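Quem somos

Oi! Se você chegou até esta página, é bem provável que alguém tenha te falado da Pledar numa conversa de corredor, ou que você tenha baixado um dos nossos conjuntos de demonstrações e queira saber quem está do outro lado. Eu sou a Concetta Greco, fundei a empresa e continuo escrevendo os textos do site (já tentaram me tirar essa tarefa, não deixei).

A gente coleta exemplos para robôs que aprendem. É isso que fazemos o dia inteiro. Uma equipe de pesquisa ou uma fábrica nos procura com uma tarefa, digamos, pegar uma peça pequena de cima de uma placa e colocar em outro lugar, e nós produzimos as demonstrações que o modelo vai usar no treino: o braço sendo conduzido por uma pessoa, tentativa após tentativa, com tudo gravado, revisado e etiquetado. Parte disso acontece em bancada de verdade e parte em simulação.

Como começou

Eu vinha de manutenção industrial, não de inteligência artificial. Passei anos programando braço robótico do jeito antigo, ponto por ponto, e sofria cada vez que alguém mudava uma bandeja de lugar e lá ia eu refazer tudo. Quando vi pela primeira vez uma política treinada só com demonstrações se ajeitar sozinha diante de uma peça torta, fiquei encantada! E logo em seguida fiquei irritada, porque fui olhar os dados e estavam uma bagunça: episódios cortados no meio, nomes de tarefa escritos de três jeitos diferentes, tentativas fracassadas marcadas como boas.

Pensei: isso aqui é trabalho de oficina, precisa de gente caprichosa. Aluguei uma sala, chamei uma colega do tempo da fábrica e começamos com 2 estações. Hoje somos 12 pessoas, quase todas operadoras e operadores, e a sala ficou pequena já faz tempo.

Como a gente trabalha

Toda tarefa nova começa no simulador, que aqui dentro se chama Griltovach (o nome veio de uma piada interna tão velha que perdeu a graça, mas ficou). Nele montamos o ambiente: o cômodo, a mesa, o braço, a placa ou o objeto da vez, e também as coisas em volta que não têm nada a ver com a tarefa. Essa última parte gera discussão com cliente. Muita gente prefere um fundo limpo, vazio, e eu entendo, fica mais bonito na apresentação. Só que galpão nenhum é vazio, e um modelo que só conheceu mesa em fundo infinito costuma estranhar quando aparece uma estante.
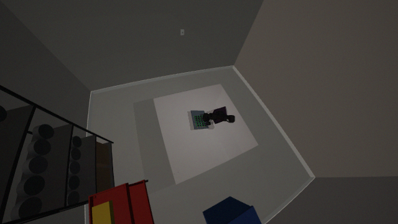

Outra coisa em que insistimos é a variação. Giramos a mesa em relação às paredes, mexemos na luz, trocamos cores, mudamos o ponto de vista da câmera, deixamos o braço cobrir um pedaço do que ele está manipulando. O operador precisa resolver a tarefa mesmo assim, e o modelo também vai precisar. Cada tarefa padrão sai com 40 variações de ambiente, e a pessoa que conduz o braço não sabe qual delas vem a seguir. No começo dá uma aflição! Depois vira quase um jogo, e tem gente na equipe que disputa quem faz o movimento mais limpo.

Aí vem a revisão, feita por alguém que não gravou aquele episódio. A revisora assiste do começo ao fim, marca onde a garra fechou, onde soltou, se houve hesitação, se a tentativa deve entrar como sucesso, como falha ou como recuperação. As recuperações são as minhas preferidas: o braço erra, a pessoa percebe, volta e conserta. Durante muito tempo jogamos esses episódios fora, uma vergonha. Quem nos fez mudar de ideia foi a equipe da Cârstea, nosso primeiro cliente grande, que pediu justamente os erros. Agora eles vão numa pasta própria, com etiqueta e tudo.

O que entregamos

Os episódios completos, com as imagens de cada câmera, as posições das juntas, o estado da garra e uma frase em português e em inglês dizendo qual era a tarefa. A frase é escrita por uma pessoa, e pedimos que cada operador escreva do seu jeito, como falaria para um colega de turno. Um diz "pega a peça", outro diz "tira daí e põe do outro lado", e está ótimo. Junto vai uma ficha contando o que foi variado, o que ficou fixo e o que não deu certo na coleta. Essa ficha é o documento que mais dá trabalho e o que mais recebe elogio.

Também temos o Bravska, nosso conjunto aberto, com 44 tarefas de mesa feitas em simulação. Pode baixar, usar em aula, usar em artigo, reclamar dos defeitos. Recebemos muitas reclamações e gostamos delas, várias viraram correção na versão seguinte. A próxima está prevista para dezembro e traz mais tarefas com o objeto parcialmente escondido, que era o pedido campeão.

A equipe

Contratamos gente de lugares bem variados. Temos costureira, técnico de celular, uma ex-professora de piano, dois rapazes que montavam móveis. Mão boa e paciência contam mais do que diploma, e a parte do robô a gente ensina em poucas semanas. Os turnos de condução são curtos, com pausa obrigatória, e quem opera também revisa, para ninguém passar o dia inteiro na mesma cadeira fazendo a mesma coisa. O nome de cada pessoa aparece nos créditos do conjunto em que trabalhou, se ela quiser.

Venha conversar

Se você tem uma tarefa em mente, escreva contando o que o robô precisa fazer, qual braço e qual garra você usa e, se puder, mande um vídeo curto de uma pessoa fazendo a mesma coisa com as mãos. Pode ser de celular, tremido, tanto faz. Eu leio as mensagens e respondo em português, italiano ou inglês. Para estudantes com dúvida sobre o Bravska, o formulário de contato é o mesmo, só coloque o nome da tarefa no assunto.

Concetta Greco
Página atualizada em 2024-11-25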